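Skerdale Science Learning Center
Young Explorers: How Does a Robot Decide What to Do?

A robot arm has motors and joints, but it cannot do a job without software. Software is a set of instructions that a computer follows.

Seeing

A camera sends pictures to the computer. A program called Smadi looks for shapes and colors. It has practiced on 2000 pictures of dishes, so it can tell a plate from the table under it. A green plate standing in a wire stand is harder to find than one lying flat — only its tilt tells the program which way it faces.

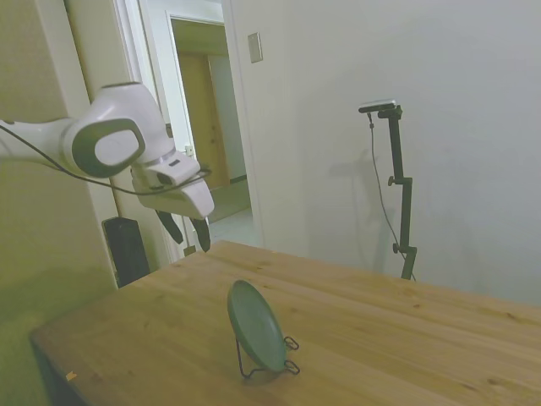 Planning

Next, the computer draws a path through the air. The path must keep the two fingers of the gripper away from the stand.

Moving

The last program tells each joint how far to turn. It checks the joints again and again — if one is off the path, it makes a small correction.

Words to know
Gripper: the robot's hand
Path: the route the arm will follow

Page reviewed 20/06/2025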